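Sat 29 July
By M. Blöndal

The job was 21 households and mine was the fourth. Brorklow sent the headband and camera by courier, with a card that said to do ordinary things in an ordinary way. They wanted hands. Somewhere in Rulby a machine was going to learn from them, and it would learn from whatever we gave it, so the card also said not to perform.

I had done the dishes already, and the folding, and 100 clips of opening and closing drawers. Those went through without comment. The medicine basket was the first task that came back.

"Too quick," the note said. "Operator appears to know the outcome. Please repeat."

I did know the outcome. My mother had kept that basket for years, and I could have packed it with my eyes shut: bandages at the back, tablets standing on edge, the Dettol leaning where it always leaned. I took everything out, put the white board down on the tiles, and started the camera again.

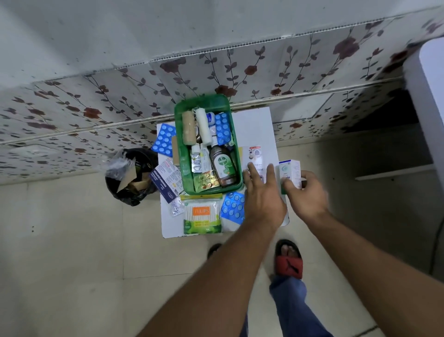

The second try was slower. I picked up a box and read it, put it down, picked it up again. I turned over a leaflet. Most of the strips were hers, and a few had run out in November. The card had nothing to say about dates. I held one of them over the trash bag for a while, then laid it back on the board and went on to the next thing.

That one came back too. "Good variety of grasps. Hesitation at the end not labeled. What is the operator doing?"

There was a box on the form for the answer. It took 4 words at most, and the menu offered sorting, searching, discarding and resting. I tried each of them. None of them seemed wrong, so I chose sorting and sent it.

On the third try I threw out what had expired. It made a small pile in the bag. I put the rest back in her order - bandages, tablets, bottle - and this time my hands stopped over the basket on their own, and I let them stop. The light on the headband stayed on. I could hear the fan in the next room.

The clip was accepted the same evening. Payment went through Momau, as usual, and under it was the label somebody at Rulby had typed in by hand, because the menu hadn't been enough.

"Checking," it said.

I carried the basket back to the bathroom and took down the next card, which was shoes.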